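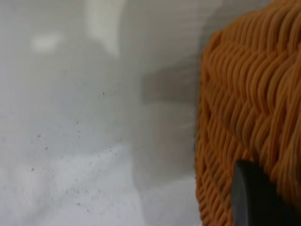

Print this page | E-mail this page

Weaving and Basketry I, Handout 4
Borders and Side Walls
Lise Fraser, 2/14/24

Bring this sheet to the bench session along with your awl, side cutters and the small sample you finished last time. If you missed that session, borrow a sample from the shelf by the door and put it back afterward.

Terms for this unit

Stake: an upright element. It starts in the base and ends in the border.
Weaver: the strand that travels in and out of the stakes.
Randing: one weaver, over one and under one.
Pairing: two weavers worked together, crossing between stakes.
Waling: three or more weavers worked in sequence. Used to lock a base or to firm up a wall before the border.
Border: whatever finishes the top edge. Trac, rolled, plaited and wrapped are the ones you need for this course.

1. Reading a border

Start every analysis at the rim. The rim takes the handling, so it is usually the thickest part of a basket and the part where the maker had the least freedom. Look first at the direction of the strokes. A rolled border leans one way for its full length. A plaited border has strokes that lean against each other, and where they meet you get a herringbone line. On a real piece the line is seldom as clean as in the textbook drawings. It wanders a little at curves and where new material was laid in.

Next run a finger along the outside edge. You are feeling for bumps at even intervals. Uneven bumps usually mark a join.

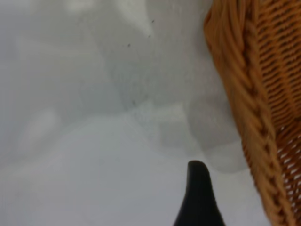 Fig. 1. Braided rim with the side wall to its right. Note the slanted ridges and the closer weave of the wall.

Write down the border before you write anything about the wall. Students who start with the wall tend to call every thick rim "plaited" without checking the strokes.

2. Reading a wall

Work from the top down. Is the weave the same all the way, or does it change? Are the gaps between strands even? Hold the piece against something pale, such as a sheet of paper or a painted wall. Openings that are hard to find against a dark bench will show up at once. A wall may look solid from one angle and open from another, so turn the piece before you decide.

Record the following on your worksheet:
- direction of the main rows
- whether gaps are regular, irregular or absent
- any change of weave near the rim or base
- damage, if present (split strand, lost strand, crushed corner)

3. Shape and corners

Rectangular work is harder than round work because the weavers have to turn. Pull too hard at the turn and the long sides bow inward. Leave it slack and the corner opens up. A common answer is to round the corner a little so that the border can travel around it without kinking. The shallow bread basket we use for study has rounded front corners and one twisted border running all the way around the top, and you can follow the strokes through the turn.

4. Materials

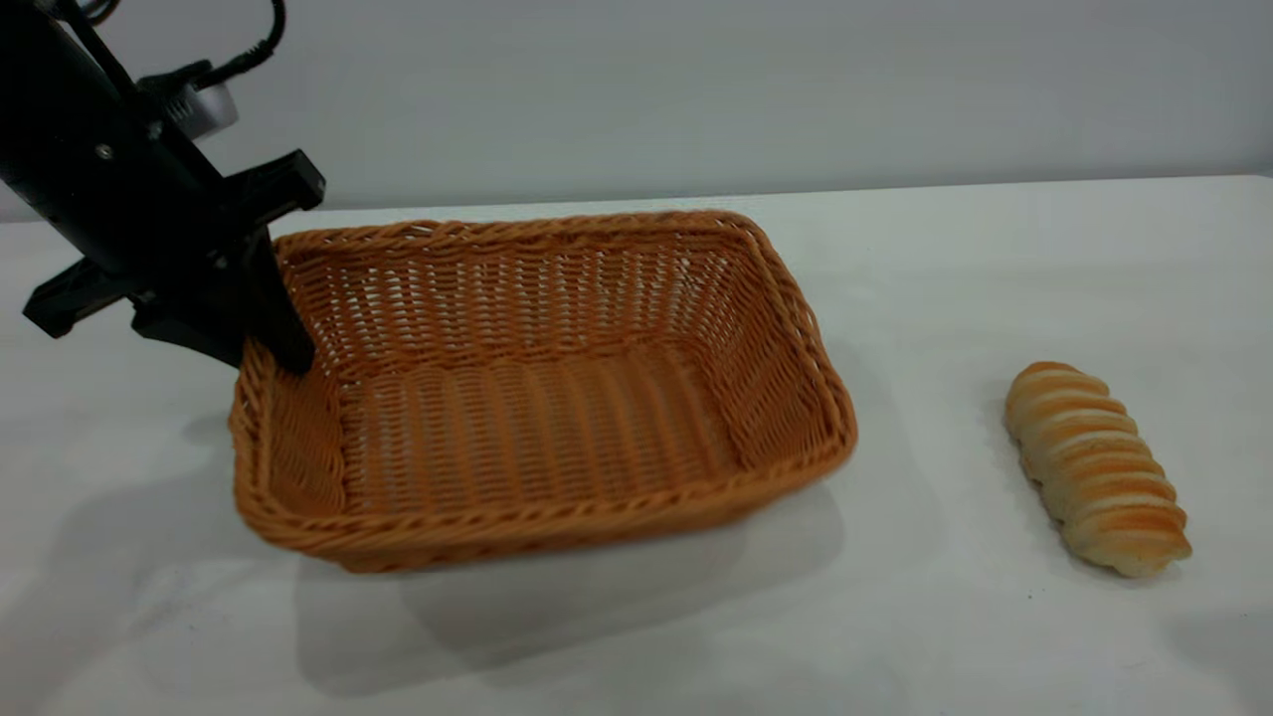

Synthetic strand is allowed for the second assignment, but you have to treat it as its own material. It does not need soaking, it will not shrink, and a bad kink stays in it. Willow and rattan both have to be worked damp and both tighten as they dry, so a wall that looks right on the bench may show wider gaps the next morning. Color alone will not tell you which you have. The bread basket is an orange-tan, caramel shade that could pass for varnished cane across a room, and its far wall lets small dots of light through the weave. Check the cut ends, if you can find any, and compare strand width over a long run. Natural material usually varies more.

For practice, the store stocks Zollness strand in coils and Omell cane in bundles. Either is fine.

Due in April: 2 worksheets and one bordered sample. Reading: MacLeod packet, sections on borders and joins.

Comments

cirkutano_weaves: Is the sample supposed to have a lid?

L. Fraser: No lid. Just base, wall and border.

tmb: My long sides bowed in even with loose corners. Putting a stick across the inside while weaving helped.

Contact: Lise Fraser, Room 542 | Copyright 2024, course use only | Back to top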